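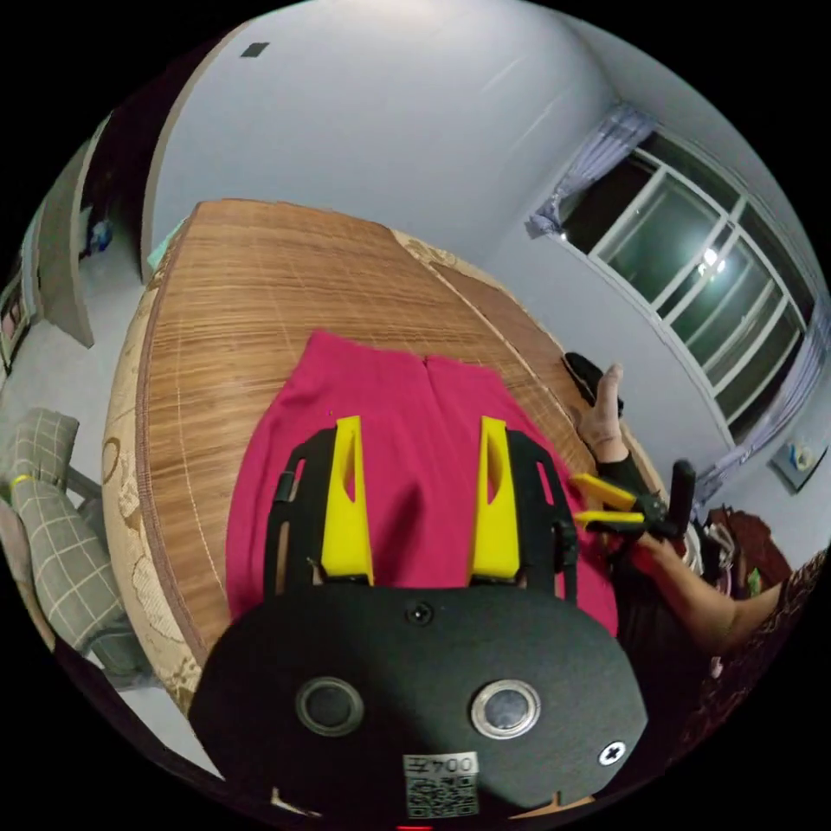 Laundry practice at the big table, one evening in January.

About us

Hi, and welcome to Tusteo! We're a small home workshop in Zorovcombe that builds hand-held grippers and, slowly, the robot arm that's supposed to learn from them. I say workshop, but it's a house. The electronics live in the spare bedroom, the printer lives in the hallway (it's loud, we've all gotten used to it), and anything that needs a big flat surface ends up on the table we eat at.

I started this because I wanted a machine that could fold my clothes. That was the whole plan. I'd built a little arm from a kit, and it could pick up a block and put it down again, and after a couple of weeks of that I handed it a T-shirt and it made a complete mess of things. Cloth is hard! It slides, it bunches, it never lands the same way twice. So I read a lot, asked a lot of dumb questions on forums, and ended up building a gripper I could hold in my own hand, so I could do the folding myself and record how it went.

The first gripper was called Lennox. Lennox weighed way too much and had fingers that bent sideways if you looked at them wrong. I folded 28 towels with it and my wrist hurt for days. The next one was Banda, and Banda is what we still build today, with a lot of changes along the way. The fingers are yellow, with cutouts near the tips, and they sit on black brackets, so if one gets chewed up we can swap it out and keep going. I'm on my fourth finger shape this winter and I think I finally like it. Ask me again in a month.

There are a few of us now. Friends came over to see what I was doing, somebody picked up the second gripper, and that was that – we've been meeting in the evenings ever since. One of us is good at code, one of us is good at soldering, and I'm good at making tea and ordering the wrong screws. We've got nearly 300 recordings of clothes being picked up, flattened and folded. Pants are our favorite because the seams give you something to aim for. Fitted sheets are banned until further notice.

What we do with all that: the recordings go into training the arm, which is clamped to a bench in the spare bedroom. On a good night it folds a hand towel in 80 seconds. I can do it in a lot less, but I'm still proud of it, and it was much slower in the fall.

We don't sell finished robots. We do sell a Banda parts kit in small batches of 25, and we're happy to share the print files with anybody who'd like to make their own – just write and tell me what printer you have. You'll need a screwdriver, some patience with small wires, and a free weekend. If you've never soldered before, get in touch first and I'll talk you through the tricky bit by the trigger.

Visitors are welcome if you live nearby! We usually get going after 7 p.m., once dinner's cleared away. Bring a piece of clothing you don't mind having grabbed over and over, and please, no sequins. They get stuck in the fingers and I'm the one who has to pick them out.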